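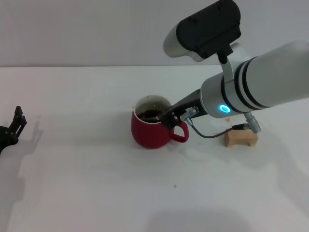
## Wrist views and the spoon task: what the ablation says

I have been putting off this write-up since January, mostly on account of the second half of the numbers. They are in now, so these are my notes on whether the wrist camera earns its place in our two-arm tabletop policy. Background is in the earlier posts on the action head; I won't repeat it.

The task is the one Ditte Bech defined for the group: pick up a spoon resting on a small wooden block, put it in a mug, stir, put it back on the block. It looks trivial, and the first three quarters of it are. The return is where policies fail. The block is small, the spoon has a long thin handle, and a few millimeters of error at the bowl end is enough to send it off the side.

### Setup

Everything was trained on 288 teleoperated demonstrations, recorded by Ulla Rantala and me. Two conditions:

- **Head only.** One camera at head height, plus joint positions for both arms.
- **Head and wrist.** The same, plus the wrist camera, encoded separately and concatenated before the transformer.

The two networks share the same trunk, the same optimizer settings and the same random seeds. The head-only network gets a wider encoder so that the parameter counts match. Dong-geon Ryu insisted on this and he was right to. In an earlier comparison we had skipped it, and part of the gain we reported went away when he reran it.

Each condition got 200 evaluation trials, with mug and block positions drawn from the same list for both. A trial counts as a success only if the spoon is at rest on the block when the arm has retreated. Partial credit is logged but not used below.

### Result

Head and wrist: 133 successes out of 200, or 66.5 percent. Head only: 39 out of 200, or 19.5 percent.

The gap is larger than I expected, and it is not spread evenly over the task. Both policies reach the mug at nearly the same rate. They separate at the grasp and again at the return. With the head view alone, the forearm covers a good part of the workspace during any reach across the table, and the policy has to place its fingertips from memory of where things were before the arm moved in. Our policy has a short history window, so that memory is poor.

The wrist view has the opposite weakness.

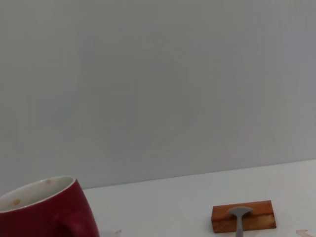
It gives good resolution near the fingers and very little context. If the mug is mostly out of view, the network can't tell from the wrist image alone how far away it is, and small errors in approach angle grow. I trained a wrist-only model for one afternoon to confirm this. It tended to drift sideways before the grasp. I did not run a full evaluation on it and won't quote a number.

### What didn't help

Random cropping on the wrist stream made things worse. My guess is that the position of the fingertips in that image is close to constant, and the network uses it as a reference. Shifting the crop removes the reference. Color jitter was harmless on both streams. Dropping the wrist stream at random during training, which Aniela Żak suggested as a way to keep the head encoder honest, had no effect I could separate from seed noise.

I also tried replacing concatenation with cross-attention between the two views. It trained slower and scored the same on the validation loss. I kept concatenation.

### Caveats

The evaluation used one table, one wall color and one set of lights. I make no claim about clutter. Liquid level in the mug was not controlled across trials, and dark liquid hides the end of anything dipped into it, so there is probably some variance in the stirring phase that I am attributing to the policy. The success criterion ignores stirring quality altogether. A policy that touches the liquid and leaves scores the same as one that stirs properly.

There is also the matter of demonstrator style. Ulla approaches the block from above and I tend to come in low. The model averages us in places, and a few of the failed returns look like a low approach that changed its mind. Splitting the data by operator would settle this, at the cost of halving each training set.

### Next

Ksawery Borkowska is porting the evaluation script to the Skullard cell, which has a different head mount and a narrower lens. If the gap shrinks there, the occlusion explanation needs work. I would also like to test a longer history window on the head-only model, to see how much of the missing 47 points it recovers without any extra hardware. That run is queued for Wednesday, behind two of Ditte's. The config diff for both conditions is in the repo under `ablations/wrist`, and the list of object positions is in the same folder.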